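How to Reheat Frozen Buns in a Steamer Pot

Frozen filled buns do best with steady steam and a bit of space. The microwave is faster, but it leaves the edges tough. These steps work for any pot with a perforated tray and a lid.

What you need

Frozen buns, up to 6 at a time
A steamer pot with a lid
755 ml of cold water
Squares of parchment paper, if your buns tend to stick

Step 1. Pour the water into the base. It should stay well below the tray. Bring it to a boil before any food goes in.

Step 2. Set the buns on the tray, pleated side up, and leave a gap of two fingers between them. They swell as they heat.

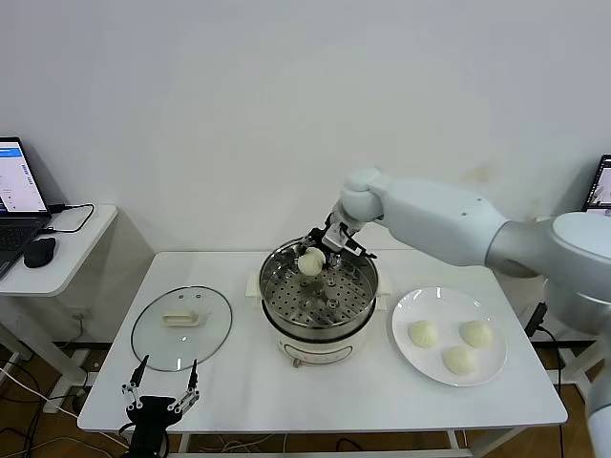
Oka wrote in to say that cabbage leaves work better than parchment under the buns, and that the leaves can be eaten afterward with a little soy sauce. Either is fine. Trim the leaves so they don't cover all of the holes.

Step 3. Put the lid on and turn the heat down to medium. Small buns need some 12 minutes from frozen, large ones closer to 18. 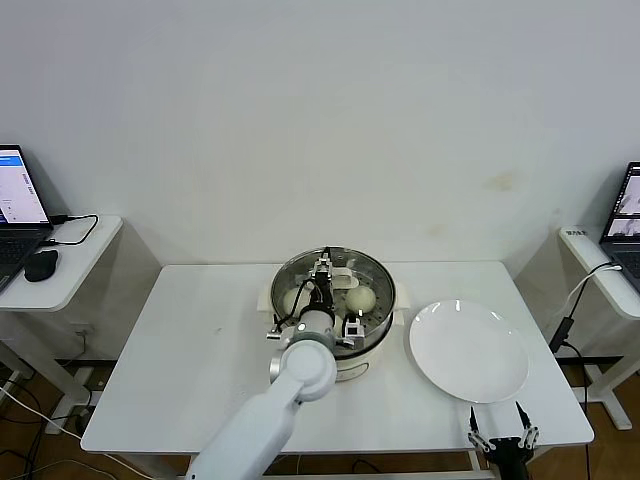 If you are steaming other food along with the buns, start the item that takes longest and add the rest later. Open the lid away from your face, and work fast so the heat doesn't drop.

Step 4. Turn off the heat and wait 2 minutes with the lid slightly open. Buns uncovered too quickly can wrinkle or sink in the middle.

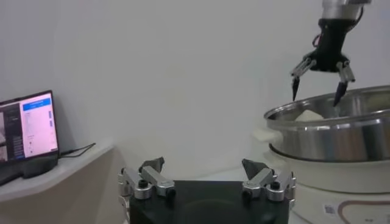 Step 5. Break one open and check the center. If it is still cold, steam the batch for a few more minutes - top up with hot water first if the base is getting low.

Leftover buns keep in the refrigerator for 2 days. Reheat those for 5 minutes.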